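Week 9 notes, revised Mar 30, 2024. Reading for next time: Prokopenko's chapter on compliant insertion, sections 2 to 4.

## Can a machine service a desktop PC yet?

Last week covered laundry and dishes. Both tolerate sloppy placement: a towel folded two inches off is still folded. Bench repair has less slack. Parts are keyed, latches must move in one direction only, and a bent pin can end the job.

### Task breakdown

For a drive swap in a tower case, Ogunleye's task sheet separates:

- **Access.** Side panel off, case oriented, cables out of the path.
- **Release.** Find the latch, press or lift it, hold it while the caddy slides.
- **Extraction.** Straight pull along the rails. Side load jams the caddy.
- **Reseating.** Reverse of the above, plus connector alignment.

Access is mostly a planning problem. Release is where current two-finger grippers lose time, as the latch and the caddy want separate contacts and the hand has only one pair.
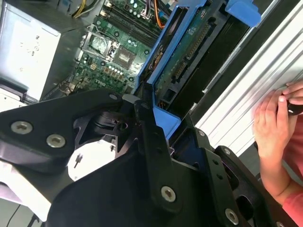
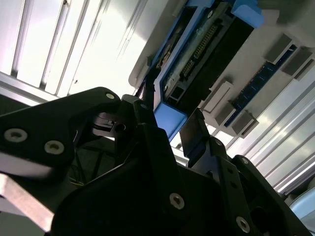 ### Sensing

A wrist camera sees the target well on approach and poorly at contact, when the fingers cover the point of interest. Lamont's group at Hepburn therefore treats the last 17 mm as a force problem. Vision sets the approach line; wrist torque decides when to stop. Bare metal also gives glare, which upsets depth estimates on shiny housings.

### Numbers to remember

Pastance trial, single case model, 3000 logged attempts:

| Step | Success |
|---|---|
| Latch release | 70% |
| Full swap, no human help | 50% |

Note that the trial used one case. Do not quote these figures for mixed stock. Lorente's objection (see forum) is that a repair shop rarely gets the same case twice in a day, and I think she is right.

### Working answer

Fixed model, fixed pose, person nearby: usable in a pilot. Mixed models on an open bench: no. Cable handling remains the weakest area, with no result I would call reliable.

**Exercise.** Pick one chore from your own home or job. Split it into contacts, and mark each one that needs two forces at the same time. One page, to Rory MacBrayne before the next lab.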